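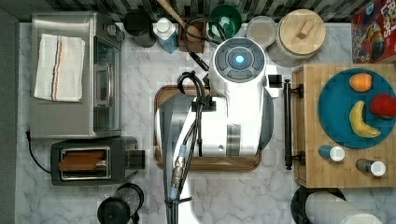 The arm at the breakfast counter, Skosus kitchen, seen from above.

The Arm in the Kitchen: Your Questions, Answered as Best We Can

Since the notice went up in February, the staff suggestion box has received more post than in its entire previous life. We have sorted out the questions from the remarks. The remarks have been read too, including the long one about the teaspoons.

What is it for?

Breakfast, mostly. The arm is being taught to do the dull end of the morning service at Skosus: moving toast, setting out plates, putting fruit on them and returning things to where they live. If it gets the hang of that, we will talk about lunch. Lunch has soup in it, so we are in no hurry.

Who makes it, and who do I ring?

The arm and its software come to us through Rangel, who also train the kitchen team. Please don't ring Rangel yourself. Tell the shift lead, who has a number for them and a form, and will fill in the form with a face you will come to recognise.

Am I going to lose my job?

No posts are being cut during the trial, and the agreement with the staff side says so in writing. What happens after the trial will be discussed before it is decided. We know that sentence has been used on people before. The agreement is pinned up by the rota, and you are welcome to read it with a pencil in hand.

So what does change for the breakfast team?

The early start, for one. There will still be a person in the kitchen from opening, but the second person comes in later and spends more time out front. Several of you have asked for this for years. Several others have pointed out that the front is where the customers are. Both points are noted.

There is also a new duty on the rota called "arm minder". The minder lays out the counter, watches the arm work and steps in when it needs help. It is a paid duty at the higher rate. It is also, by all accounts, rather like supervising a very polite teenager.

Is it quicker than us?

Goodness, no. In the first full week of the trial it managed 425 plates. The same counter with people on it did 683 the week before, and those people were also answering the phone. Rangel expect it to speed up. We expect it to as well, though we have stopped saying by when.

Why does everything on the counter have to be in the same place now?

The arm copes better when the counter looks the way it did during training. The toaster stays below the oven, the board stays on the right, and the fruit goes on a plate on the board. It can cope with small changes. It can't cope with somebody's handbag.

This has turned out to be the most unpopular part of the whole business, and also the part that has made it possible to find the wooden spoon.

Can I reach past it while it's moving?

No. Press pause first, wait until it has stopped, then reach. This applies to managers, who have so far been the worst at it.

What if it drops something?

Pause it, clear up, and write it in the book. Please put down what it was holding and where it was going. "Banana, again" is accurate but doesn't give Rangel much to work with.

Does it record us?

It keeps a record of its own movements and of the counter. It is not used for timekeeping, breaks or who ate the last peach. If anyone ever asks you about your work on the strength of something the arm recorded, take it straight to your rep.

Who cleans it?

The minder wipes it down at the end of the shift, switched off, with the cloth and spray kept for it. Keep the spray away from the cables. Do not hang tea towels on it, however handy it looks.

How do I get trained?

Put your name on the sheet. The course takes up to 4 hours, in working time, with 3 people to a session. You don't need to know anything about computers. You do need to know how the kitchen runs, which puts you well ahead of the arm.

I don't want to work with it. Can I say so?

Yes. Minding is voluntary for the length of the trial and it won't be held against you. We would like to hear why, if you feel like telling us.

Will the other sites get one?

Amitz has asked for a visit. Flondedico has asked not to be asked. There are no plans for either until we know how ours has gone.

Does it have a name?

It has had several. Please stop writing them on it.

Further questions go in the box by the back door. Questions about the car park go in the other box.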